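Umix 11-Speed Countertop Blender Review

Posted October 31, 2021

I bought the Umix in January to replace a Whiteley blender whose base had started to smell hot every time I crushed ice. I have used it most mornings since then, mainly for smoothies, with soup a couple of times a week in the cold months. I paid full price for it at the kitchen store in Porovstead, and the company has no idea I am writing this.

The Umix has a plastic jar, a push-on lid with a removable center cap, a tamper, and a base with a dial and a pulse button. The dial has 11 speeds. In practice I use three of them: the lowest to get things moving, one near the middle for soup, and the highest for anything frozen. The speeds in between are hard to tell apart.

Setup takes a few minutes. You wash the jar, seat it on the base, and turn it until it locks. The lock is stiff when new and loosens up after a few weeks. The cord is short. Mine reached the outlet only after I moved the toaster, so measure your counter before you buy.

For soft fruit there is very little to say. Bananas, mango, peaches and yogurt come out smooth in less than a minute, and so would most blenders at half the price. Frozen fruit is a better test. With frozen strawberries and a cup of milk, the Umix got everything smooth except for the seeds. Frozen pineapple needed the tamper and one stop to scrape down the sides. The old Whiteley would have left chunks at the bottom no matter how long I ran it.

Seeds deserve their own note. Blackberry and raspberry seeds do not break down fully at any speed. If that bothers you, you will still be reaching for a strainer. Kiwi and dragon fruit seeds are small enough that I don't mind them, and I would keep the speed low for both. Run kiwi too long on high and it turns bitter.
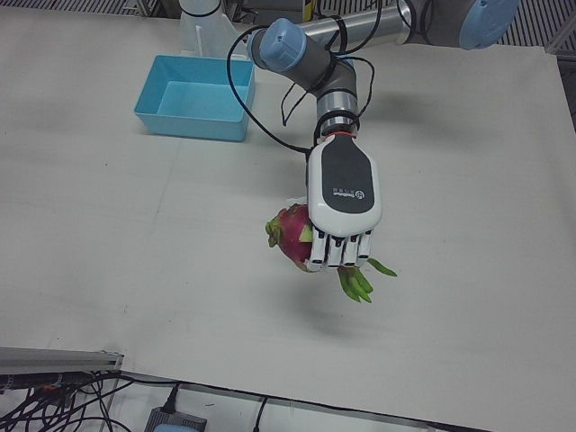

Leafy greens did well once I worked out the order. Liquid goes in first, then the greens, then everything else. Spinach disappears completely. Kale leaves small flecks unless you pull out the stems and let it run an extra 50 seconds or so past the point where it looks finished.

Soup is where I have had the most use out of it. I let the pot cool a little, fill the jar no more than half way, and take the center cap out so steam can escape. Squash and potato soups come out very smooth. The manual says not to blend boiling liquid, and I would follow that. The lid holds well, but it does not clamp down, and I keep a folded towel over it.

Nut butter was a letdown. I tried peanuts and then almonds. The peanuts got there in the end, after a lot of stopping and scraping. With the almonds the motor shut itself off to cool down, and I had to wait before I could start it again. If nut butter is your main reason for buying, get a food processor.

The Umix is loud. On the top speed I can hear it from the other end of the house with two doors shut. The lower settings are easier to live with, but you will not be using those for ice.

Cleaning is simple. Warm water, a drop of dish soap, and a short run on a middle speed takes care of most of it. The blades do not come out, so thick mixtures get stuck under them, and I use a bottle brush for that. The rubber ring in the lid holds on to smells – garlic especially – and has to be pulled out and washed separately. The jar has clouded a little. It does not affect anything, though it no longer looks new.

I had one problem. In the spring the lid started to leak when the jar was more than three quarters full. I wrote to customer service, and a new lid ring arrived in 2 weeks at no charge. The leak has not come back.

I also looked at the Rulledell before I bought this one. It has a glass jar and a longer cord, and it is a good deal heavier. I tried lifting it full of water in the store and decided against it. Someone who leaves the jar in one place and ladles things out might prefer it.

Good: handles frozen fruit and greens, makes smooth soup, easy to rinse, helpful service.

Bad: loud, short cord, blades are fixed, poor with nuts.

Rating: 4 out of 5. I would buy it again for smoothies and soup at the price I paid.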